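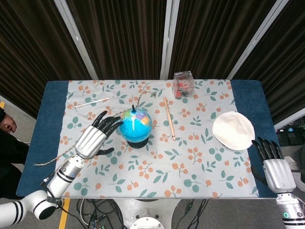 Fig. 1. Head camera view, left hand reaching toward the globe, table set with the berry cloth.

Week 5: where the examples come from

Last week I talked as if the training data just showed up in a folder. It doesn't, and I want to spend today on the boring middle part, which I happen to love!

Our set is called Maltberg. It has 926 episodes in it right now, and 900 of those are good enough to train on. The other 26 are still on the server, so go and watch a few before Sunday — you'll learn more from them than from my slides.

Look at the figure for a minute. The globe is the object the hand is going for, but there's a stick, a twig, a glass tube, a clear box and a round fabric pad on the same table. We want that mess. If the globe always sat alone on a plain surface, the policy could get away with "reach for the colorful blob," and it would fall apart the first time you put a patterned cloth under it (ask me how I know).

Things to write down for every episode:
Task sentence, in plain words
Which hand starts
Which cloth
Operator initials
Keep, trim or drop

We change the layout every 20 episodes. Indrek Jõgi wanted it changed every single time, and he may well be right, but resets eat the whole afternoon.

A word on idle arms. In Fig. 1 the right hand is over by the pad while the left one is at the globe. Don't crop that side out! Both arms' joint readings go into the model, and staying put is something it has to learn too.

Reading: the Seron notes, sections on trimming and labels. Skip the part on Bite for now, we'll get to it when we do grasping.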